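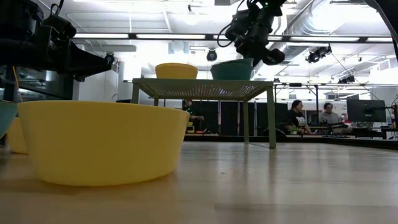
Paltent workshop, Jan 28, 2021

Minutes of the build group meeting

Present: Beryl Furnival (chair), Ryan Bloxham, Jordan Dunmore, Ruth Oakley (minutes)
Apologies: Neville Bramwell

1. Minutes of the last meeting
Agreed, with one correction. Item 4 should have said that Jordan was to re-crimp the connector on the left arm, not Ryan. Ruth has changed the copy in the folder.

2. Matters arising
The shelf for the spare motors is up. The Stöckli vice still has no key and is staying where it is until one is found. Neville to look in his garage.

3. Two-arm build: where we are
Ryan reported. Both arms are powered from the one supply and will run together from the same program. The task is still bowl sorting: yellow bowls to the left half of the green stand, teal to the right. Ryan wants to stay with these two colours until the right side is dependable.

The left arm has been the better of the two since its gripper was refitted. It comes in low over the large yellow bowl and clears the rim. Ryan would like a little more height there all the same, as the rim of that bowl is not quite even and the clearance changes depending on which way round it has been put down.

The right arm is placing teal bowls tilted when one goes inside another. Jordan thinks the release is too early. Ryan thinks the wrist is a few degrees out and the release is fine. After some discussion it was agreed to check the wrist first, since it needs only a square and ten minutes, and then try a later release if the tilt is still there.

Beryl asked whether nesting was wanted at all. Ryan said yes for the teal, no for the yellow for now. Beryl asked for this to be written on the task sheet, which still says "stack as needed".
Action: Ryan to check the wrist. Jordan to amend the task sheet.

4. The stand
Beryl raised the height of the stand. It suits the right arm but leaves the left one working close to its limit at the far corner. Options were to cut the legs down, raise the left arm's mount or bring the stand nearer. Jordan was against cutting until the others had been tried. Agreed to bring the stand forward first, mark its new place with tape, and measure again.

The small holes in the top let light through and Jordan says this upsets the colour check on some runs. He will try a sheet of card under the top. If it helps, Ruth has an offcut of white plastic that would do for good.
Action: Jordan, card. Ruth to bring the offcut in February.

5. Cables
The cables looped over the left arm want tidying. Ryan is content with the length, as the arm needs the slack when it reaches across, but would like them held at two more points. Jordan suggested hook-and-loop straps in place of zip ties so they can be undone. Agreed.

The thin cable below that arm hangs down near the bowls on the left. Beryl asked for it to be clipped back before the next long run.
Action: Ryan, both.

6. Reflections on the table
The table top is glossy and the lights overhead show in it strongly. Ruth asked if it could be rubbed down. Beryl said no – it is a shared table and the other groups like it as it is. A Plotex mat was suggested. Jordan to find out what sizes they come in.

7. Money
Balance is £312. Ryan asked for a second supply so that the arms can be tested separately. Beryl said this could wait until the next subs are in. Straps and the mat approved from the present balance. The Tidix drawers were not discussed as Neville was away.

8. Log of runs
Jordan has 499 runs logged and would like to reach 700 before anything is changed in the program. Ryan pointed out that items 3 and 4 both change things. Agreed that the log will be split at today's date and the earlier runs kept as a separate file.

9. Any other business
Ruth asked that bowls be put away at the end of a session, including those on the stand.
The side door is sticking again. Beryl has reported it.

Next meeting: February, date to be sent round by Beryl.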